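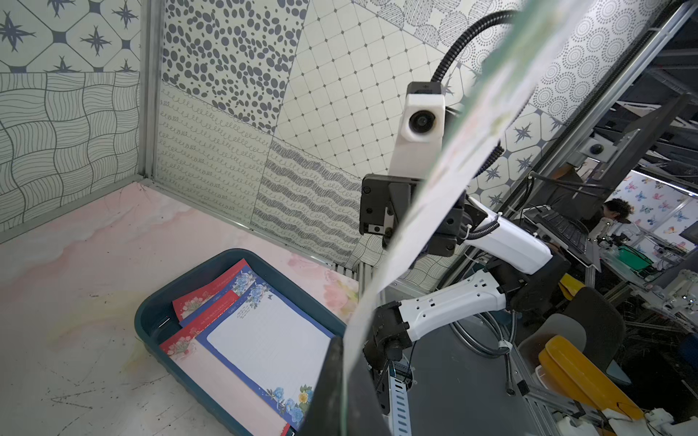
A sheet of paper and a dark teal tray with rounded rims.

How to write a thank-you letter by hand
Posted by Mamta Saxena, 2018-11-27

Draft it in pencil first. Two short paragraphs will do.
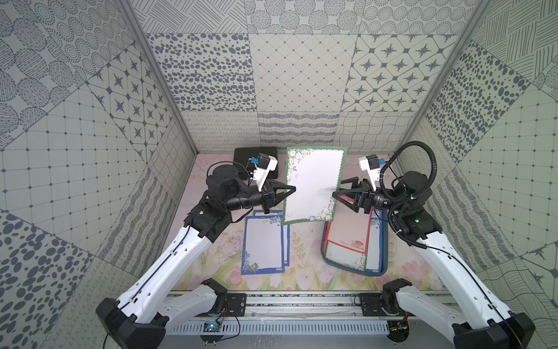 Name the gift in the first line and say how you will use it. Leave news of your own until after that - a line or two.
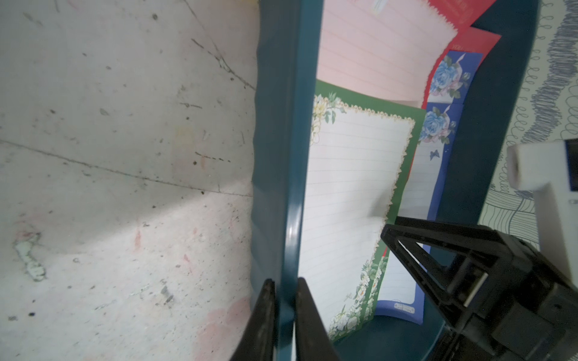 Copy it out in ink on one side only. Let it dry for 2 minutes before folding. 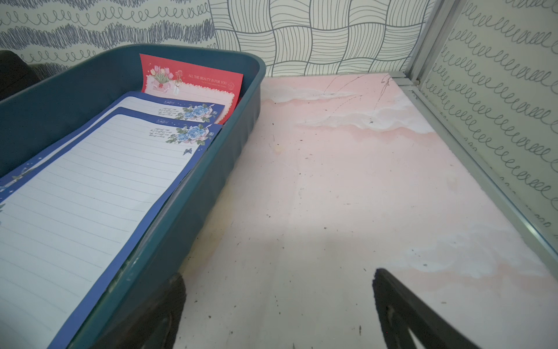 Sign off with "With love" for family, "Best wishes" for others. Christmas thank-yous should be posted by 12 January.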